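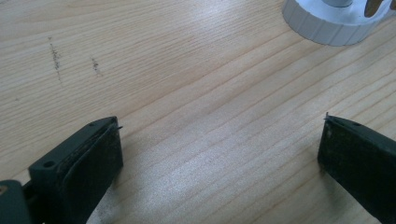
Electric bill much higher than what my meter shows -- do I pay first or dispute first?

Raíssa Evangelista

Hello everyone. I moved to a one-bedroom apartment in Endham in the spring, and I have received the first bill from Drodberg Electric. I would like to understand it before I call them, since my English on the telephone is not as good as my English in writing, and I prefer to have my sentences ready.

The bill is for two months. It says I have used 1,098 kWh and the amount to pay is $335. In Daltdale, where I lived before, the apartment was bigger and I never had a bill like this, not even in winter.

I went down to the basement to look at the meter. It is a digital one and easy to read. When I got the keys I wrote the number on the last page of my lease, and the person from Medeiros Property Management put her initials next to it. Today I subtracted the first number from the number on the display, and the result is 623 kWh. Today is also later than the end of the bill, so for the two months of the bill the true use must be even less.

I have made these checks already:

The meter number on the bill is the same as the number on the meter. I compared it digit by digit.

The apartment number on the bill is correct.

I switched off everything at my panel and the small arrows on the display stopped moving. When I switched on the refrigerator they moved again. So I believe the meter is measuring my apartment and not the laundry room or the neighbor.

There is one detail I do not understand. Beside the starting reading on the bill there is a letter A, and beside the ending reading there is a letter E. I looked for the meaning on the back of the page but there is only the text about late fees and how to pay by mail.

My heating is gas and comes with the rent. The water heater too, as I was told. I have a refrigerator, an electric stove, a laptop, the lights, and a washing machine that I use on weekends. I did not use the air conditioner at all in this period, it was still in the closet.

My doubts are these. Should I pay the full $335 and ask for the money back, or should I pay only a part, or should I wait? The due date is near the end of June. I have read on another page that if you do not pay the complete amount they can cut the service, and I work from home two days a week, so this worries me. Also, is it the job of the property manager to fix this? I wrote to Medeiros and they answered that the account is in my name and they cannot talk to the utility for me. The answer was polite, but it did not help very much.

I apologize for the long message. I wanted to put all the facts in one place.

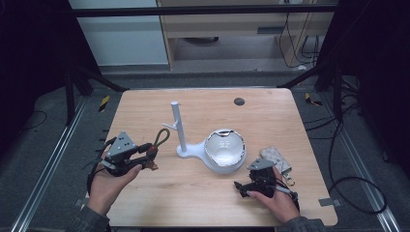 kettlemoraine

The E is your answer. A means an actual reading, E means estimated. So they had a real number at the start, when you opened the account, and for the end of the period they guessed. Usually the guess comes from what that address used in the same months last year. If the tenant before you had a space heater going or four people living there, you got billed as if you were them.

You are in a good position because the starting number is a real one. Compare it to what is written on your lease. If the two match (or nearly, they may have read it a day apart) then all that is wrong is the ending number, and the fix is to give them a real one.

Go on the Drodberg site, log in, and look for something like "submit a reading." If your account doesn't have that, call. You don't need a speech. Say "My bill was estimated and I would like to give you an actual reading." Have the account number, the meter number and today's reading in front of you. Take a photo of the display first, with the meter number in it if both will fit, and do it the same day you call.

On paying: don't just sit on it. Ask them for a corrected bill and ask what you should pay while they work on it. Where I live you can pay the part you agree with while a dispute is open and they aren't allowed to shut you off over the rest, but rules are different from state to state, so have them tell you, and get a case number.

If they won't rebill, the money still comes back. The next actual reading will be lower than they expected, and you will get a very small bill or a credit. It's just annoying to lend them the money until then.

Raíssa Evangelista

Thank you, this is very clear. I compared the numbers now and the A reading is exactly the one on my lease. I did not think of looking at that because I was only looking at the big amount.

I have an additional doubt. If I give them the reading of today, it is not the reading of the last day of the bill. Will they not say that it is for the next period?

kettlemoraine

They can work back from it. They take the actual start and the actual reading from today and spread the use over the days between. It won't be perfect but it will be a lot closer than what you have.

bill_from_the_lake

I would not pay a cent until they fix it. These companies estimate high on purpose and keep the interest. Same thing happened to my brother in law and he refused to pay and they came around in the end. Also get a smart plug and put it on the fridge, old fridges eat power.

kettlemoraine

Please don't follow the first part of that. Not paying at all can get you late fees and a mark on the account even when the bill is wrong, and then you have two problems to sort out. The refrigerator is also beside the point. Her own meter says she used far less than they billed.

Hanneloes

I answered phones at a utility for some years (not this one), so here are a few things from the other side of the desk.

When you call, the first person can usually see if the reading was estimated and why. Ask for the reason. With a basement meter it is very often "no access," meaning the reader came and the door was locked. If that is it, you want to know now, or the next bill will have an E on it too. Ask for the date when the reader comes, and then send that date to Medeiros in writing. They are right that they can't discuss your account, but opening the basement door is their business, and they can't say the same thing about that.

If your English on the phone makes you nervous, ask at the start of the call for an interpreter. Many utilities have a service for it and it doesn't cost you anything. Or use the message form on the website, if there is one. I liked the written ones better myself, everything was there and I didn't have to ask twice.

Do not let anyone move you onto a budget plan on this call. A budget plan makes an average from past use, and at the moment your past use is the wrong number. You can ask for it next year if you want even payments.

Last thing, if you have autopay turned on, look at it today. The correction can take longer than you expect and the full amount may go out in the meantime. At our office we could not stop a payment in the last few days before the due date.

Raíssa Evangelista

Thank you to all. I did have autopay turned on -- I had forgotten it completely -- and I have turned it off.

I used the message form and wrote the sentence that kettlemoraine gave me, with both readings, the photo of the meter, and the page of the lease with the initials. They answered the next morning. The reason was "no access," as Hanneloes said. They will cancel the bill and make a new one with my reading, and the due date moves until the new one is sent, so I do not have to pay a part now. I have a case number and I wrote it on the old bill.

I also sent Medeiros the date of the next reading and asked them to leave the basement open that morning. They have answered only that they received my message. I will write again one week before.

One more question, if someone still reads this: is it useful to keep sending my own reading every month, or does it confuse the system when the reader also comes?

Hanneloes

Send it in the months they would estimate. When the reader gets in, theirs is the one that counts and yours is ignored, so it does no harm. Write it down at home every month in any case, same day each time if you can.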